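How to watch a rocket launch from home without missing the good bit

I've been following launches for years now and I still get messages from friends saying "I turned it on and there was just a bloke talking in front of a fuel tank, is it off?" So I've finally written down how I go about it, mostly so I can send people a link and get on with my evening.

Step 1: Find out when it's really going

The time you see in a news story is nearly always the opening of the launch window, and it's often given in local time at the pad. Go to the launch company's own page and look for the time in UTC. In winter that's the same as our clock here in Warndale, and in summer you add an hour. I once got up at 4 a.m. for a cargo flight that had gone up at teatime the day before, having taken the hour off the wrong way and got the date wrong as well. Write it on paper!

Check whether the window is "instantaneous" too. Flights to a space station usually have to leave at one exact moment so the orbits line up, and if they miss it they're done for the day. Other launches have a couple of hours to play with, so a hold at T minus ten minutes doesn't mean you should go to bed.

Step 2: Pick your stream

There are normally two sorts. The official webcast has the best pictures and the engineers' call-outs, and it often starts quite late. The enthusiast streams start hours before and have people chatting over a view of the pad, which I love, but it isn't for everyone. I have the official one on the telly and a fan one on my phone with the sound down.

One warning - two streams are never in step. My phone can be a good 14 seconds behind the telly, so if you're sharing a room with someone on a different feed, agree whose you're watching or somebody will cheer too early and spoil it.

Step 3: Learn a handful of call-outs

You don't need many. These are the ones I wrote on a card for my friend Lakshmi Kaimal when she started joining in:

Go/no-go poll: each team says whether it's happy to launch.
Max Q: the moment when the air pushes hardest on the rocket. It usually comes a minute or so after lift-off.
MECO: main engine cut-off. The first stage has finished its job.
Stage separation: the two parts come away from each other.
SECO: second engine cut-off. Often this means you've reached orbit, or at least the first version of it.
Scrub: not today, sorry.

Step 4: Read the numbers in the corner

Most webcasts show speed and height along the bottom of the screen. Speed may be in kilometres an hour or miles an hour, so have a look which before you get excited. For a low orbit you're waiting for something near 28,000 km/h. Height matters less than people think; the rocket spends most of its effort going sideways, and I find the whole thing makes far more sense once you stop expecting it to go straight up.

Step 5: Keep a log (go on)

Mine's a plain notebook with the date, the rocket, the pad, what it was carrying and one line about how it went. I'm up to 91 entries, and almost all of the scrubs are in there too, because the reasons are interesting. Upper-level winds, a boat in the danger area, a sensor reading nobody liked. Florante Macapagal, who runs the launch chat I'm in, does his as a spreadsheet with 403 rows and colour coding, but I'd never keep that up.

Step 6: Watch for the quiet part afterwards

Please don't switch off at engine cut-off! If there's a satellite on board it still has to be let go, and that can be half an hour or several hours later. I tend to put the kettle on, set a timer and come back. Some webcasts shut down for the coast phase and start again under a new link, so if the picture goes dead have a look at the company's page before you give up on it.

If you've got children watching, I'd say do a daytime launch first. Night ones are gorgeous for about a minute, and then it's a small orange dot and a lot of questions. Have the snacks out before the poll starts, too, or you'll be in the kitchen at lift-off like I was in November.

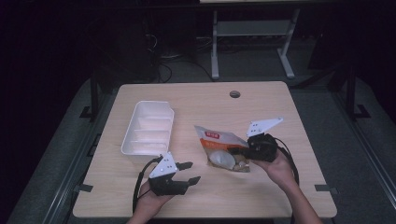
Next time I'll go through how to work out whether you can see a space station pass over your own garden afterwards, which needs a clear sky and a bit more patience, but no screen at all.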